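Bench Practice Working Group, Ots site
Minutes, 22 August 2021

Present: Tumelo Mtshali, Jocelyn Tiongson, Nestor Javier, and me, Nayeli Ríos (taking notes again, so please forgive the typing). Apologies from Jayson Baluyot, who sent comments by email.

1. Last minutes
Agreed, with one fix. I had written that Nestor wanted the stop button moved. He wanted it labeled. Sorry, Nestor!

2. Draft rules for two-arm tables
Most of the meeting went on this. The draft now has 17 rules, and Tumelo thinks that's too many for anyone to remember on a busy shift. I sort of agree, but when we tried to cut some we only managed to lose 2 and then put one of them back.

Rule 4 (hands off the table while either arm is powered) stays as written. Jocelyn asked whether it covers reaching in to straighten a plate, and yes, it does, that's the main thing people do! We'll add the words "even for a second."

Rule 8, on shared space, took ages. Jayson's email says only one gripper should be over the tray at any time unless the task sheet says otherwise. Nestor felt this would slow down the handover tasks. We settled on Jayson's wording, with a line on the task sheet for handovers that the shift lead has to sign.

3. Messy tasks
Jocelyn has been going through the Clinetti task list, and the part on marked and stained dishes was thin. We had a long chat about what counts as a clean plate. Tumelo's view is that any color left on the surface means the plate isn't clean, smudges included, and I'm happy with that because it's easy to check. Nestor would like a separate grade for faint smears. We're trying it Tumelo's way until January.

Also agreed: the log should name the plate by color and place on the tray, as in "yellow, left." Last month's sheets just said "plate" all the way down and I could not make sense of them. 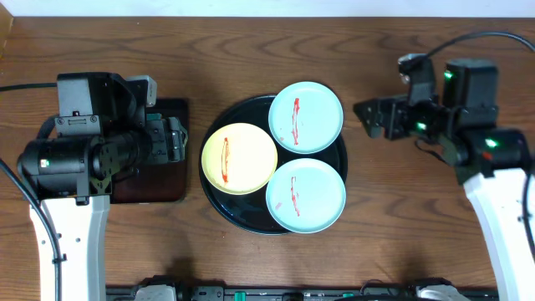 Item 3: yellow plate and two light blue plates on the black tray, red marks on all three, an arm on either side.

4. Cables
Short one. Cables should be clipped along the arm link wherever there's a clip to use, and loops get looked at before power-up. Nestor will add it to the Faklow checklist.

5. Record keeping
We have 2,322 run sheets in the old Ivilel folder and no rule on how long to keep them. I offered to write something, which I may regret.

6. To do
Jocelyn: new wording for messy tasks.
Nestor: checklist and the handover line.
Tumelo: tell Jayson his rule 8 got through.
Me: the run sheet rule, and these minutes.

Any other business: Tumelo asked if we could start on time next time. Point taken.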